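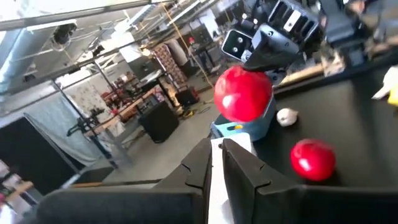

Chapter 7
When the Grip Goes Wrong

By the end of this chapter you should be able to explain why a gripper drops things, tell a slip from a missed grasp by looking at the finger readings, and write a safe response for each. You will need the work on force and friction from Chapter 4, and a calculator.

7.1 The bruised fruit at Grerine

Picking up an apple is a lovely problem. You can do it half asleep, with wet hands, while talking to someone, and yet it kept a good team of engineers busy for most of a November!

The team worked at Grerine, a small firm that built two-arm sorting cells for greengrocers and packing sheds. Their newest cell, called Umali, had two arms facing each other across a table, each with a two-finger gripper and its own camera. One arm would lift a piece of fruit and the other would take it over and set it down in a crate. In the first long test the cell made 4000 transfers, and Divina Fajardo, who ran the test, was delighted with it until she cut open some of the apples. The skins looked perfect. Underneath, 88 of them had two soft brown patches, one on each side, just where the fingers had pressed.

Her first thought was that the force limit had been set too high, so she turned it down. The bruises went away and the apples began to fall instead. She turned it back up a little, and got some of each. If you have ever tried to fix a dripping tap by tightening it harder, you will know how she felt.

The real fault was found by Andor Szénási, and it's a beautiful one. Both arms were holding the apple for a short time during the handover, as they must. Each arm was well inside its own limit. But the second arm had stopped a few millimetres out of place and was pulling sideways, and the first arm felt that pull as the start of a slip. It did what it had been told to do about slips, and squeezed. The second arm then felt the apple resisting, decided that its own grip was failing, and squeezed as well. Two careful machines were having a tug of war over somebody's lunch.

Key term: a fault is the underlying cause of trouble (here, the arm stopping out of place). A failure is what we notice from outside (the bruise, or the apple on the floor). One fault can lead to several different failures, and that is why Divina's adjustments only swapped one for another.

7.2 What the fingers can tell us

Think about what a gripper knows. It knows how far apart its fingers are, and it knows how hard its motor is working. From those two readings alone we can learn a surprising amount.

If the fingers close all the way and meet no resistance, there was nothing between them. We call this a missed grasp. If they stop early and the motor load rises, they have hold of something. If they stop early, and then the gap shrinks while the arm is moving, the object is probably slipping or being crushed, and we need a third clue to say which.

Round objects make this harder. Flat fingers touch an apple over a very small patch, so a force of 25 newtons that would be gentle on a box can be far too much for fruit. A garlic bulb is worse still, with its papery skin sliding over the cloves inside.

Try it yourself

Hold an apple between two rulers, one in each hand, and pass it to a partner who is also using two rulers. Do it slowly. Notice the moment when both of you are holding on. Who decides when to let go, and how do they know? Write down your answer before you read section 7.3, where we shall build a handover rule and test it on Umali's own readings.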